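The Second Engraving

Laurinda Gouveia had been engraving lockets at the back of her shop on Lernbridge Street for so long that she could tell, before a customer had even opened his mouth, whether he wanted a name, a date, or a whole sentence that would never fit. The man who came in that June morning, with rain on his shoulders and a paper bag folded very small in his hand, wanted a sentence.

"It's for my wife," said Chalerm Meesuk, and he laid a silver keepsake box on the counter, the kind people give at weddings and then keep buttons in. "You did the lid for us once already. I was hoping there might be room underneath."

She turned it over and read her own younger, showier handwriting, all loops and flourishes — Chalerm and Dirora, with love — and she felt the fondness you feel for an old coat. There was room, though not much of it.

"What should it say?"

He unfolded the bag. He had written six versions on it and crossed out five, and the last one ran clear around the edge, something about the ferry to Skiruvura and the sandwiches they had dropped in the water, and how she had laughed so hard that a stranger gave them his. It was a lovely thing and far too long. Laurinda told him so as kindly as she could, and made him sit down, and poured him some coffee.

They worked on it for most of an hour, trimming a word here and a word there, and while they did he talked about Dirora, who had been a nurse on the third floor at Mateos and still folded every towel in the house in thirds.
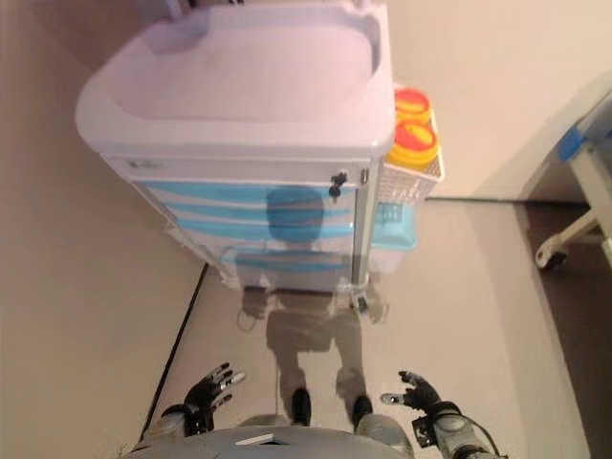 A supply cart with blue-striped drawers.

"She'd want it plain," he said at last, and took the pencil from her. He wrote three words and pushed the bag back across the counter.

Laurinda read them, and reached for her smallest graver, and pulled the lamp down close. "You owe me sandwiches," she cut, slowly, taking great care over the w's — and then, seeing she had miscounted and so had he, she went on and finished the fourth word anyway, while Chalerm drank his coffee and watched the rain.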